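Bac métallique ouvert Fumine 153

Référence : FU-153
Bacs et caisses > Bacs d'atelier > Métal

Bac gris à dessus ouvert, pour le stockage en vrac de pièces courtes, barres et chutes. Il se pose directement sur une table ou un établi. La paroi arrière est haute et se prolonge vers le fond par un pan incliné, sur lequel les pièces glissent quand on vide une caisse dans le bac.

Le modèle est livré sans couvercle. Le métal n'est pas peint à l'intérieur et se marque à l'usage : rayures, taches et coulures n'ont pas d'effet sur la tenue du bac. 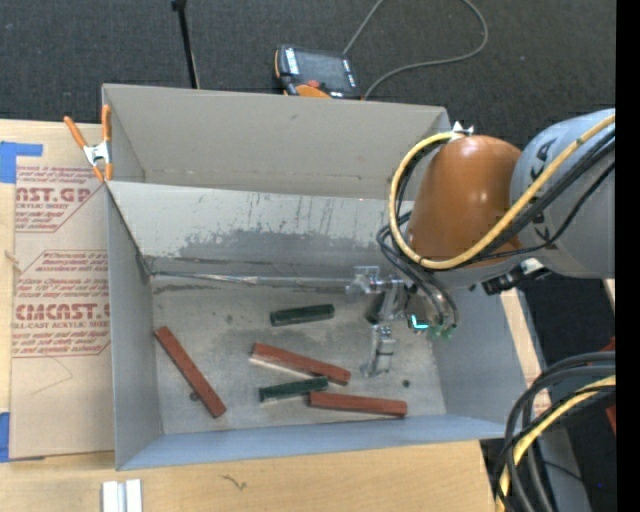
Bac 153 sur plateau en bois, avec barres rouge-brun et vert foncé. Intérieur patiné.

Caractéristiques
Longueur hors tout : 591 mm
Charge maximale : 27 kg
Fond : plat
Utilisation : intérieur

Entretien : chiffon humide et savon neutre. Dépoussiérer les angles à la brosse, surtout à la jonction du fond et du pan incliné.

Livraison à l'unité ou par palette de 20. Les séparateurs Danko se commandent à part.

Devis et quantités supérieures : Teodoro Iglesias, service commercial Zadberg.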